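Work Placement Report – Automation at Flulteck, Imolthorpe
June 2021

1. What I looked at
Flulteck sorts small black parts off a belt into blue bins. Until October it was all done by hand, 32 people over two shifts. Now a two-handed robot does one line and the people do the rest. My question: what changed for them?

2. Method
Sat in for a week, talked to anyone on break who'd talk to me. Also got the shift logs (not all of them, some pages missing).
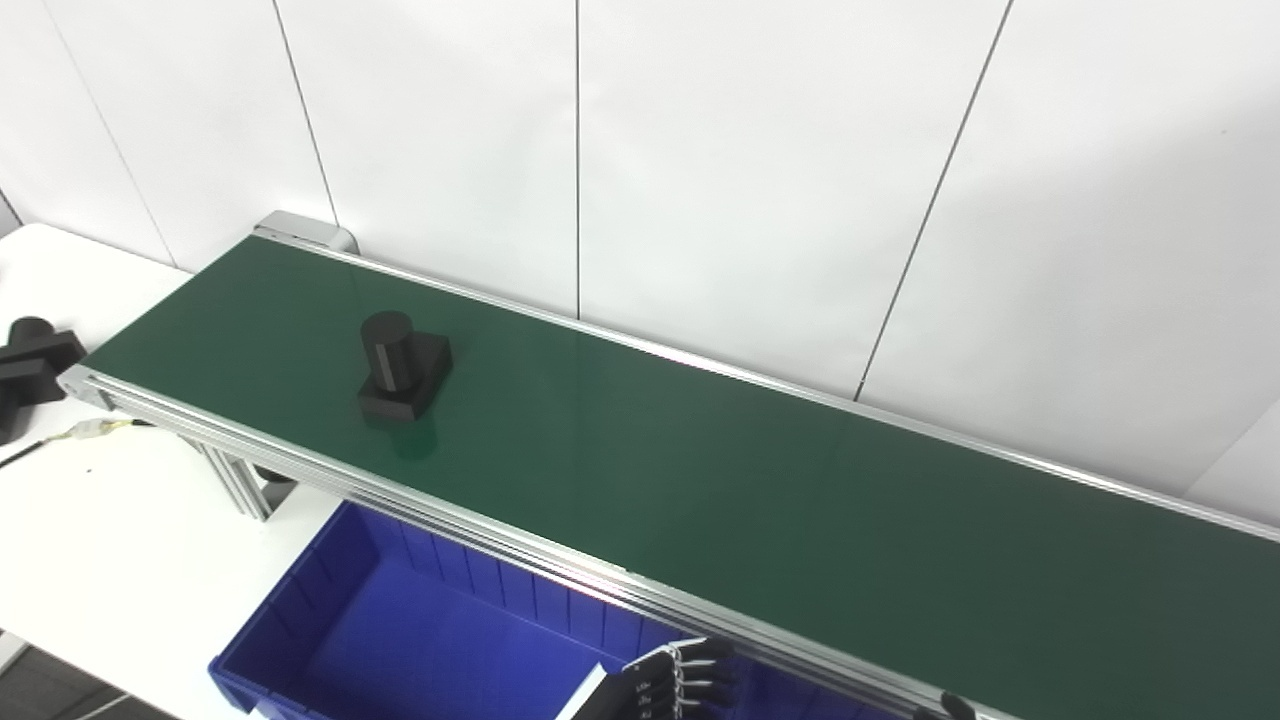 Most people said the same thing first – less wrist pain. Then the complaints. The old line had a rhythm and you could chat. Now whoever is on the robot line mostly watches, clears jams, swaps bins. One woman called it babysitting. Target is 700 parts a shift and she said she used to beat that easy.

3. Jobs and pay
No layoffs so far. Two people moved to packing, one retrained as a line tech. Retraining was 35 hours, paid, but you had to aply and not everbody heard about it in time.
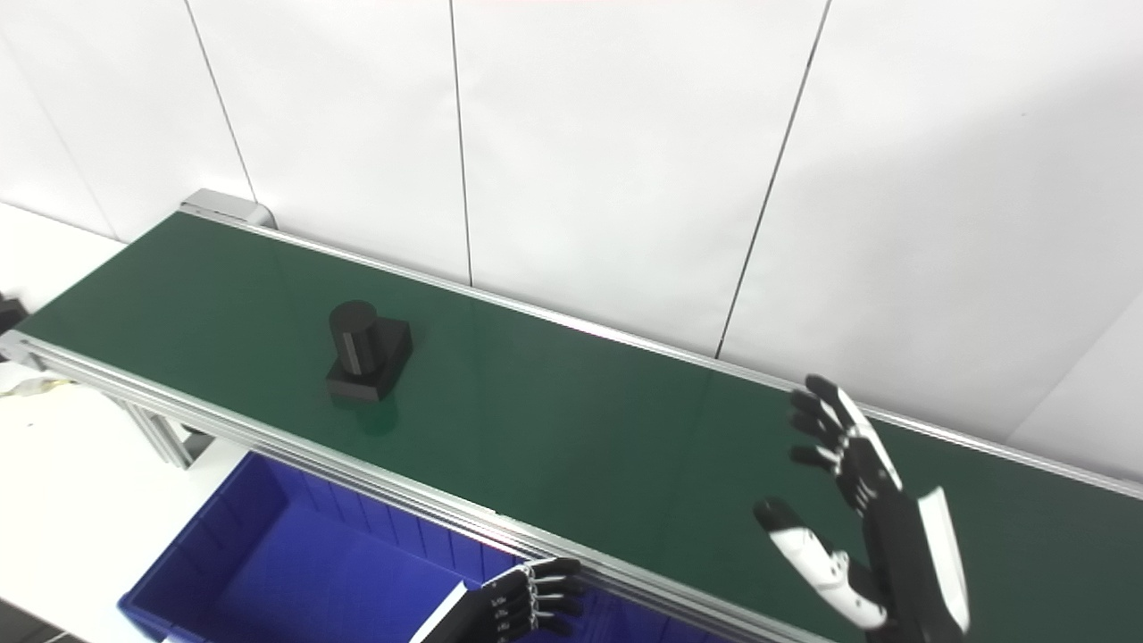 Line techs get a bit more per hour. The night shift feels left out, all the training was on days. Management says a second round is coming, no date yet.

4. Stops
Logs show 116 stops in the time I had pages for. Mostly short ones. Somebody has to walk over every time though, and that isn't in anyones job description – came up in almost every talk I had.
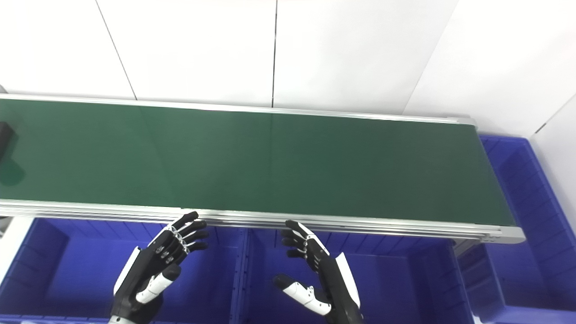 Fig. 3. Robot hands at the belt, blue bins below.

5. Still to do
Interview the night shift properly. Ask about the missing log pages.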